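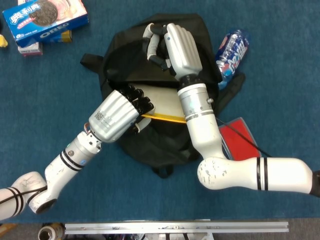

**Equipment planning meeting — Parnurura workshop**
December 18, 2019
Chair: Eimear Ó Dálaigh
Minutes: Mairéad Corrigan

**1. Previous minutes**
Accepted with one correction. The Tritbridge invoice was for freight only and should not have been listed under spares.

**2. Budget position**
Eimear reported $2068 left in the equipment line to the end of June. Nothing from that line can be carried over. The arms themselves are on the capital budget and were not discussed.

**3. Finger and hand spares**
Tejada has quoted $1036 for a set of fingertip covers and tendon kits, delivery included. Mairéad asked if the covers could be ordered alone. They can, but the unit price goes up and the freight stays the same. Agreed to take the full set.

The bag tasks are harder on the fingertips than the box tasks. Zipper pulls are small and the fabric shifts when the hand bears down on it. Eimear would like wear logged per task from now on, so the next order isn't a guess.

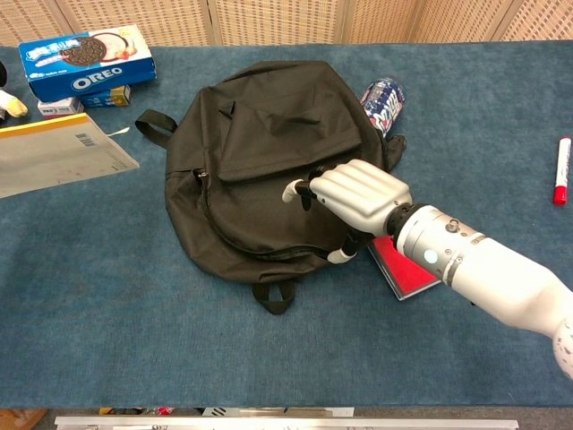 *Item 3: backpack task, fingertips at the zipper pull.*

**4. Table surface**
Carpet stays for now. Jaltemley can supply a replacement piece for $382, cut to size. Mairéad thought the colour should match what we have, as a change would mean redoing the lighting checks. Eimear to ask for a sample before any order goes in.

**5. Task objects**
Short discussion on whether bags, snack boxes and stationery should come out of petty cash or the equipment line. Left with petty cash. Receipts to go in the blue folder, labelled by task. Mairéad would prefer 3 backpacks of the same model — the zips wear, and swapping models partway through a task upsets the comparison.

**6. Cable management**
Deferred again. Tritbridge has not sent the drawings for the overhead guide.

**7. Actions**
- Eimear: place Tejada order; request carpet sample from Jaltemley.
- Mairéad: add a wear column to the task log; price the backpacks.
- Mairéad: chase Tritbridge for the drawings.

Next meeting to be set once the Tejada delivery date is known.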